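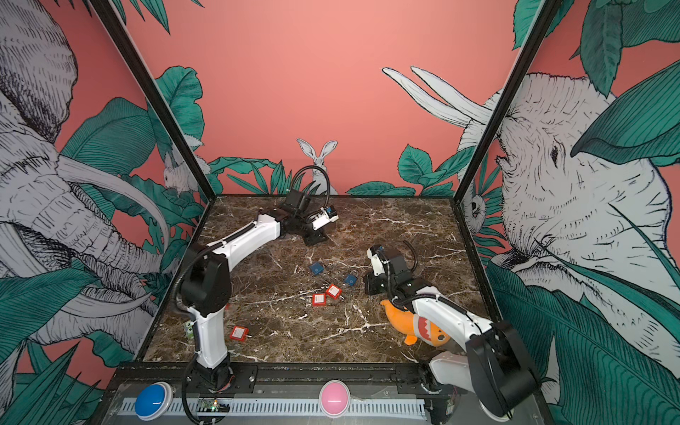
The Returns Office of the Irby Estate was required, under the terms of the bequest, to keep every padlock handed in at its counter until the owner came back for it. The rule had been drafted by the late Mr Gridach, who had also chosen the brown marble and the elephants on the walls, and it had not been amended in his lifetime or afterwards.

Edileuza Assunção was appointed Keeper of Returns in September. Her letter of appointment set out the duties in full. She was to receive each padlock, enter it in the register, lay it on the marble for inspection and transfer it to the store at Prusthorpe. The register then stood at 308 entries. The letter made no mention of the shark, an orange plush one which had been entered under number 300 by a predecessor and had never been claimed.

In her second week she wrote to the Secretary, Colette Courtois, to report an irregularity. A padlock transferred to Prusthorpe on the previous evening had been found on the marble in the morning, within sight of the painted rabbit. She had transferred it again, with the same result. She wished to know whether a second entry should be made in the register, or whether the first remained in force.

The Secretary replied by return of post. The first entry remained in force. Padlocks had been known to come back, and the Keeper was asked to observe them without interference and to submit a note.

The Keeper submitted her note. She had remained in the office overnight, seated beneath the larger leaves with a flask of tea. At a late hour she had looked down at her register to rule a margin, and when she looked up there was a red padlock lying at a tilt with its silver shackle showing. The lines on its label had not been filled in. She had heard nothing – and she wished it recorded that she had been listening.

The Secretary travelled to Irby in person. She read the register from the first page, and then asked to see the marble.
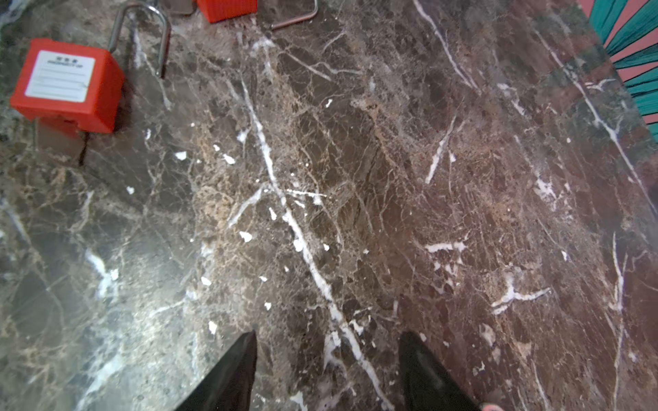

"What are the blank lines on the label for?"

"They are for writing on, so that a padlock can be traced to the person who fitted it."

The Secretary considered this. She uncapped her pen, knelt, and wrote the Keeper's name on the first line in a small, upright hand. The padlock was sent to Prusthorpe that afternoon, and it did not come back. The Keeper amended the entry, showed the owner as known, and asked whether anything similar might be done for the shark.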